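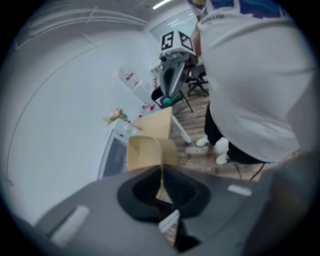 I signed my first petition at nineteen, outside a record store, and I couldn't tell you now what it was for. Whales, maybe? I signed, I felt great for a block and a half, and then I went and bought a sandwich. That was pretty much my whole political life until Murkthorpe decided to shut its Saturday-hours clerk's office and I got mad enough to pick up a clipboard myself.

Some background, for anyone lucky enough to live elsewhere. To put a question on the town ballot in Murkthorpe you need 356 valid signatures from registered voters, on paper, in ink, with the address written the way the voter rolls have it. We had an app! It was called Patik, and a friend of a friend swore by it, and we spent most of a month sending people the link. We ended up with 3334 names. I took a screenshot and sent it to my mother.

Then Séverine Lecomte, who has run more of these drives than I've had birthdays (okay, almost), asked me how many of them lived in town. I didn't know. She asked how many had signed on paper. Well. None of them had, had they?

So we started over at zero, in the parking lot of the Grolline on Tessier Street, and I learned how to talk to strangers. I was terrible at it. My opening was a whole paragraph long, with the budget in it, and people would nod and keep rolling their carts toward the car. Séverine's was "Are you registered in Murkthorpe?" and then she just held out the pen. I timed her once at 23 signatures in an hour, in the rain, while I got four and a long talk about parking meters.

I asked her whether she minded doing it the slow way. "It's the way that counts," she said, and went off after a man with a stroller.

The thing I keep chewing on is how much I liked the app. It was warm in my kitchen, the number kept going up, and everybody who wrote to me already agreed with me. In the parking lot plenty of people didn't. One woman told me the Saturday hours were a waste of her taxes, and we went back and forth for 10 minutes beside her open trunk, and she still wouldn't sign, but she did tell me the town had the wrong closing time posted on its website. She was right about that! I called and they fixed it.

We turned in our sheets in May, a comfortable margin over the line, which we needed because a surprising number of people can't remember their own apartment number under pressure. The clerk stamped the top page and gave us a receipt. It's stuck to my refrigerator with a pizza magnet.

I still have Patik on my phone, and it still sends me things to be outraged by, usually before breakfast. I read most of them. Séverine has moved on to the library levy and wants me back at the Grolline next month, and she says I should bring my own pens this time.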